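The Room with the High Bed

In April the building was heated too much, and Leonie Ostermann worked with the window open, so that her papers had to be held down by two cups. She had been at Himine for less than a year. Before this she had taught statistics to nurses, and she still explained every number as if someone in front of her would have to give it to a patient.

The result had come in the night. She had read it on her phone in bed, and then she had got up and read it again at the kitchen table, and at six she was on the first tram.

Mansa Appiah arrived at nine with wet shoes.

"You look like somebody has died," he said.

"The blind runs are better."

He took off his coat slowly. He hung it on the door, and it fell down, and he hung it again.

"Better than what?"

"Better than the ones that can see the room."

It was his method which she had tested, so she understood why he did not sit down. For three years Mansa had argued that a robot should learn the whole room before it learns the task. Let it see the bed and the ladder and the corner, he said, and it will know better where its hand is. He had written this in two papers and in one very long letter to a reviewer at Lalter. The simulated bedrooms were built for that purpose. They had a company called Rernico make the furniture, and Mansa had sent the first high bed back, because the ladder was on a side where no child would want it.

Leonie's test was simple. She took the same policy and trained it 2 times. One copy received everything. The other copy received only a small piece of the view near each hand, and the rest was painted over with gray. Then each copy had to do 800 tries in rooms that it had never met: go to the table, take the thing that is named, put it down at the other end. Nothing more. A person would do it while thinking of something else.

"How much better?" Mansa asked.

"In the easy rooms, it is the same. In the rooms with the high bed, the blind copy finishes 40 more."

"Forty percent?"

"No. Forty tries."

"Out of eight hundred." He looked a little happier. "This can be luck."

"It can be," she said. "I ran it again with new seeds. I wanted it to be luck, I think. I like the bedrooms."

She did like them. In the evenings, when the jobs were slow, she sometimes opened one and turned the view around in it, without any purpose. There was one room that she knew better than the others. It had a parquet floor like the floor at her grandmother's, and a red blanket up on the bed that had not been straightened, and every time she saw it she wanted to climb up and straighten it. Of course there was no up. The ladder was for looking at. She had asked Mansa once who slept there and he had answered, quite seriously, that he thought a boy of eleven.

"Show me a bad one," he said now. "One of the copy that sees."

She had one ready. They stood together at the screen, he with his hands in his sleeves. The try began well. The right arm went out over the table. Then the left arm, which had no work to do, came up by itself and stayed there, with its fingers pointing at nothing. The right arm stopped. For the rest of the time it made very small movements above the bagel, as if it was listening.

"Why does it lift the left one?" Mansa asked.

"I have an idea, but you will not like it."

"I already do not like it."

"Look what is behind the left hand. The beams of the bed. They are dark and they go diagonally, and the hand is dark. I think it loses the hand. I think it raises it to find it again."

She stopped the try and went back until the picture was the one she had put in her notes.
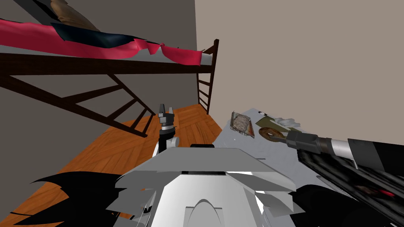
Room with the high bed, full view. Left gripper raised, right gripper beside the bagel.

He was silent for such a long time that she moved one of the cups and then moved it back.

"I chose these beams," he said at last. "Rernico wanted to make it with four plain legs. I said that a real bed has something that crosses. I wrote them an email of one page."

"It was a good email."

"You have read it?"

"It is in the project folder. Everything is in the folder, Mansa."

He laughed, but only with his nose. Then he pulled the other chair and sat, and she knew that he would not fight with her, or not today.

"So what do we write?" he asked. "That the room is harmful?"

"We don't know this. We know that our copy is disturbed by our bed. Maybe if it had more rooms like this one, it would learn to leave the beams alone. Maybe it wants the arm marked in some other color. I would like to try both before we say a word to Iyamu."

"Iyamu will ask for a word on the phone today."

"Then you can tell them that we have a result and that we are not yet friends with it."

He wrote this down, which she had not expected. Outside a truck was going backward and making its noise. Mansa leaned close to the screen, past the arms and the table, to the upper part, where the blanket hung down at the end of the bed.

"He should have made his bed," he said.

"He is eleven," said Leonie, and she started the next run.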